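Keeping your investment paperwork in order at home

Most people who buy a few shares or a fund end up with the papers in a kitchen drawer, mixed in with the boiler manual. It works until you need the purchase price of something you bought years ago. The tips below come from the Galtness household pages and were put together by Branislav Dvořáček, who looked after a family portfolio of 46 holdings on paper before moving most of it to a computer.

Start with one box
Empty every drawer, handbag and glovebox on to a table and put anything to do with money invested into a single box. Leave bank statements and bills out of it. Don't read anything yet or you'll still be there at bedtime.

Sort by account, then by date
Make one pile for each account or provider. Within a pile, newest goes on top. If you hold shares directly, give each company its own plastic sleeve and put the contract note at the front. 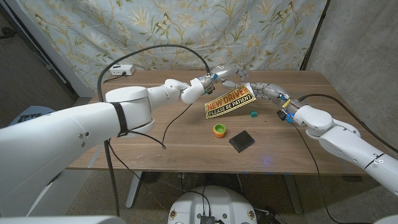 Contract notes show what you paid, including dealing charges, and you will want them when you sell. Keep them for as long as you own the shares and for several years afterwards. Check the current rules on how long tax records must be kept.

What can go
Glossy fund brochures, interim reports and invitations to meetings that have been and gone can all be recycled. So can quarterly valuations once the yearly one has arrived and you have checked that it agrees. Shred anything with an account number on it. A cheap strip-cut shredder jams on more than 4 sheets, so feed it slowly and take the staples out first.

Holdings abroad
Overseas shares need a sleeve of their own. On the front, write the currency, the exchange rate on the day you bought and any foreign tax taken from the dividend. A pencil is best, as dividend figures are sometimes corrected. 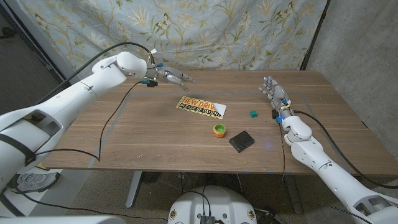
If a form has to be renewed every few years to keep the lower rate of tax, put the renewal month on the outside of the sleeve in large letters. I missed one once and it took nine months to get the money back.

The one-page list
Type or write a single sheet with the name of each holding, where it is held and the telephone number of the provider. No passwords. Put one copy in the box and give another to whoever would have to deal with things if you were ill.

When to do it
February suits me. The yearly statements haven't started to arrive and there is still time to act before the tax year ends. With the sleeves already made up, it takes almost 33 minutes, plus the shredding.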